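3 March 2022
Plates, second go

Okay, writing this up while my hands still smell of dish soap. Today was all about the big round white plates for the Goodwin table setting job, and I have more opinions about plates than I did this morning!

Where we left it: the first lot from Clunance went back because half of them rocked on a flat counter. You could set one down, tap the rim, and it would chatter for ages. Rosângela Araújo found a second lot in the Zakholm catalog (the heavier kind, fully white, no colored band) and those came in yesterday while I was out. I unpacked them first thing. Lots of shredded paper, which is now in my sleeves and probably in the sink drain too, sorry.

First thing I did was weigh a few. The old Clunance plate comes in at 565 grams and the new one at 700, and wow, you feel it. The new one sits down and stays down. I did the rim tap on every plate I unpacked and only got a wobble out of one, and that was a crumb of packing stuck underneath. Wiped it, tapped again, fine.

Then the stacking. I like to do stacks of 3 because that's what fits in the shallow cupboard with the door shut, but with the raised rim these don't nest as deep as the old ones, so the top plate ends up level with the shelf lip. It closes. It closes with a little push. I'd rather not have a little push with plates, so either we move the shelf down a notch or the bowls go somewhere else. Washington Conceição has the key for the shelf pegs, or did in the winter.

Washing: warm water, the soft brush, no scouring pad (I mean it, whoever left the green pad by the tap). The rings in the middle are shallow but they do hold on to stuff. I smeared one with tomato paste, left it over lunch, and most of it came off in one pass except a thin line sitting in one of the rings. Took the brush round in circles and it went. Going straight across with the brush just skates over it. So circles, following the rings. I wrote that on the tape above the sink.

Drying: tried them on edge in the rack and the slots are too tight for the rim, they lean on each other and clink. Flat on a towel is slow but quiet. Could try every second slot tomorrow.

Where to put the plate on the table took up the rest of the morning. The drawing from Lolutberg has the plate centered on the chair, rim a thumb's width in from the table edge, and that looks lovely on paper. On our dark gray top it's a different story, the white really jumps out and the smallest bit off center looks like a mistake. I ended up using a strip of paper folded to 455 mm as a spacer between one plate and the next, center to center, and it's so much quicker than the tape measure. Fold it once and you've got your halfway mark for the glass as well.

The other thing is glare. The side near the window gets so much light that the rim and the rings pretty much vanish, and then you can't tell if there's a smear on the plate or not. I kept having to lean over and put my own shadow on it to check. With some shade across the middle the rings come back, faint, but you can see them.
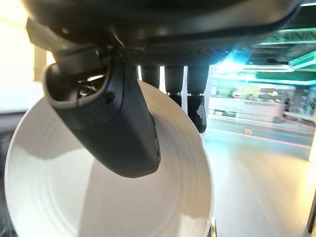 Amnuay Khamphan thinks the blinds should come halfway down before anybody checks plates for smears, and that I should quit judging them flat on the table and tip each one toward the wall instead. I tried the tipping afterward and yes, okay, it's faster. Found a fingerprint on the underside of the rim that I'd missed twice.

To do:
Shelf down one notch (ask Washington about the key)
Every second slot in the rack
Tomato paste again but left overnight, and maybe egg, egg is worse
Tell Clunance the returns box is taped and by the door
New soft brush, this one is shedding
Ebenezer Opoku wants one plate put aside for the chip test, I put it on the top shelf with a sticky note on it

Still don't know if the paper strip works on the round table. Probably not, the spacing would have to go along the edge. I'll cut a longer one and bend it.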